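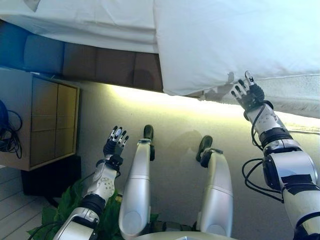 A white pillow at the edge of the bed, with a hand under the overhang.

Pillows, properly looked after: washing, plumping and putting them back

I love a well-made bed. I can put up with a muddle on the desk and a basket of odd socks for weeks, but give me a smooth bed with a good fat pillow on it and I feel the whole room has been sorted! So this page is all about pillows, which get far less attention than sheets and need rather more.

Let the bed breathe first

Don't make the bed the moment you get up. Throw the covers right back over the foot, open a window and go and have your breakfast. Half an hour is plenty. A bed that's made while it's still warm holds on to the damp from the night, and the pillows are the worst for it.

While you wait, stand the pillows on their long edge against the headboard so the air can get to both sides.

Plumping

Most people punch a pillow in the middle, which feels marvellous and does very little. The filling travels to the edges and stays there. Try this:

Hold the pillow by its two short ends and push your hands together, as if you were playing an accordion. Do it four or five times.
Turn it a quarter and do the same along the long sides.
Give each corner a good pinch and pull, then shake the whole thing once by the closed end of the case.

My neighbour Jucélia Sales does hers out of the window, which is even better on a dry day, and I've copied her ever since (the front hedge has caught one or two).

Where the pillow should sit

Push it right up to the head of the bed and leave a hand's width at each side. If a pillow hangs over the edge it will be on the floor by morning, and the half that hangs goes flat where it folds over the mattress. To move one back without rumpling the sheet, slide your fingers underneath, lift and then push. Dragging it brings the sheet along and you'll be tucking in all over again.

If yours always slip off, have a look at the cases. Very silky ones slide about on a smooth sheet, and a plain cotton case grips much better. A mattress that has dipped on one side will send pillows wandering too, so turn it round head to foot if the label allows.

Putting a case on without a fight

Turn the case inside out and put both arms in up to the far corners. Grab the pillow corners through the cloth, then shake the case down over it. It takes seconds! Point the open end away from the door – an old habit of my mother's, but it does look neater when you walk in.

Washing

Read the label before anything else, because some fillings really can't go in the machine. If yours can:

Wash two at a time so the drum stays balanced.
Use half your usual powder or liquid. Suds get into the filling and take ages to rinse out.
Run an extra rinse.
Spin twice if your machine doesn't mind.

Drying is the part to be patient about. A pillow can feel bone dry outside and still be wet in the centre, and that's when you get the musty smell. In the tumble dryer, keep it low and stop every so often to pull the lumps apart with your fingers. On the line, peg it by two corners and turn it at lunchtime. I save all mine for a hot spell in June and do the whole house in one glorious go.

Yellow marks

Soak the pillow in the bath for an hour in warm water with a cupful of washing soda, and squeeze it now and then. Again, check the label, as feather and wool won't thank you for it. A zipped cotton protector under the case saves most of the bother. Mine came in a pack from Skamden, 100 per cent cotton, and they wash like a dream.

Time for a new one?

Fold the pillow in half and let go. If it springs open, there's life in it yet. If it lies there folded, the filling has had enough. Old ones make excellent kneelers for weeding (slip a bin liner on first), and Arlindo Mendonça wrote in to say he cuts his up to stuff draught excluders – I'm trying that before the cold weather.

Coming next: duvets, and how to get one into its cover on your own.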